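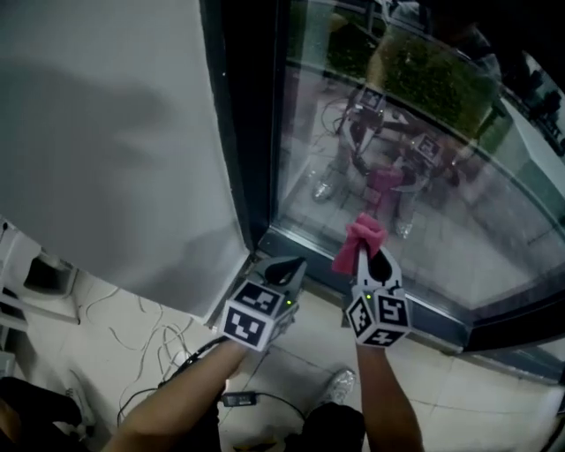 A window beside a pale grey wall, with green hedges in the glass.

Plorkmont stargazers get new guide to double stars

7/27/23

The Plorkmont astronomy club has released a handbook on double stars for people who own a small telescope. It lists 933 pairs that can be seen from mid-northern latitudes, sorted by season and by how hard they are to split.

The handbook is published by Zendura in a print run of 1000 copies. Club members began checking the entries in May of last year from the observing field at Walluleo, where the southern horizon is low and the sky is fairly dark. Each pair was viewed on at least four nights before it was included.

Entries give the position, the brightness of both stars, the gap between them and a short note on color. Pairs that need steady air are marked with a small triangle. The charts were drawn with Yeon, a free mapping program, and can be read under a red flashlight.
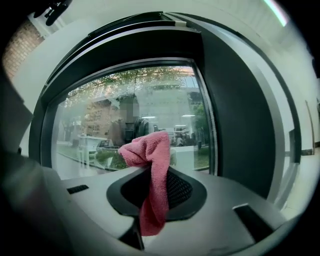
A pink microfiber cloth with a window behind it.

An opening section covers choosing an eyepiece, letting a telescope cool down outdoors and keeping a logbook. Triple and multiple systems have a chapter of their own near the back.

Copies cost $10 and are sold at the club's monthly meetings and at the Plorkmont library front desk. A list of corrections will be posted on the club's website.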